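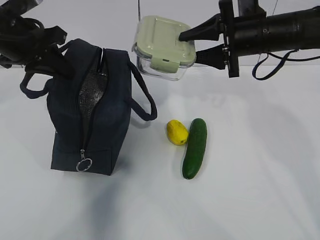
Brumbridge Packed Lunch Program
Progress report to the Camargo Fund, 28 March 2023

This report covers the period since our September update. It deals with the bags and containers bought under the grant, how they are packed, and what has changed as a result of feedback from the two schools, Flallstead and Odilbridge.

Bags

We have handed out 293 lunch bags so far. The model is the navy one approved in the original application: box-shaped, soft-sided, zipped, with carry straps and a silvery reflective lining. It stands up by itself on a table or a classroom shelf, and that has made packing faster than it was with the drawstring bags we used in the pilot.

Of the bags handed out, 38 have been exchanged. Most came back because of the zipper. Grit from the playground gets into the teeth and the slider jams, usually near the bottom of its run. We now rub the zippers with candle wax before the bags go out and have asked families to do the same once a term. A few bags came back with torn stitching where a strap joins the body. The supplier replaced those at no charge. The ones with jammed zippers were cleaned and kept as spares. 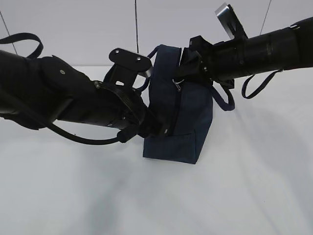
Do the bags need an ice pack?

Anything with meat, egg or dairy in it does. We put a flat pack against the back wall of the bag and the food container in front of it. Whole fruit and vegetables can go without.

Ice packs were not in the first budget. We spent $964 on them out of the amount set aside for printing, with the fund's agreement. The printed menu cards have been cut back to a single sheet to make up the difference.

Containers

The containers are glass with a pale green plastic lid that latches. The glass washes clean and doesn't hold the smell of yesterday's lunch. It is also heavy, and the younger children notice the weight on the walk home. We have kept glass for the older grades and are pricing a lighter container for the juniors. Quotes should be in before the next report.

Packing order

The order was changed after lids were found popped open at Odilbridge. It is now:

Open the zipper all the way before anything goes in.
Ice pack at the back.
Container next, upright, latches checked.
Whole fruit and vegetables last, in the space left over.
Close the zipper with one hand holding the fabric flat.

We teach this at the packing table using a toy lemon and a toy cucumber, so that real food isn't handled over and over during a demonstration. Children in the lower grades have taken to it well and several now pack their own bags in the morning. 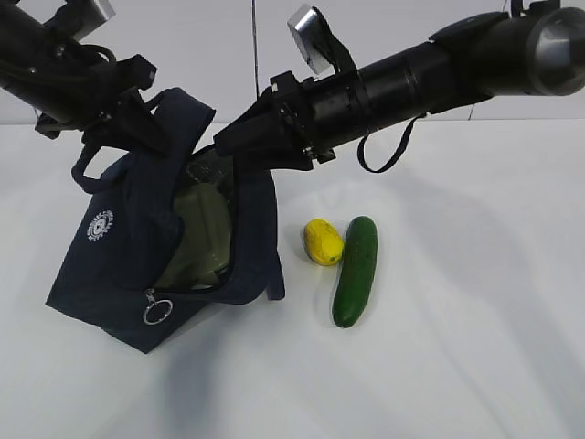
According to one Flallstead parent, the bags are a good size but all look the same on the hooks, and her son has twice come home with somebody else's lunch. She asked for a name tag on the outside, where it can be read with the bag closed. We have ordered fabric tags that loop over a handle and will send them home with the next menu sheet.

Still to do

Finish handing out name tags at both schools.
Choose the lighter container and run a short trial with the juniors at Odilbridge.
Replace the oldest ice packs, which have started to leak at the seam.

We are not asking for any change to the total grant. The remaining money covers the work listed here.

Brumbridge Packed Lunch Program | Contact us | © 2023 | Back to top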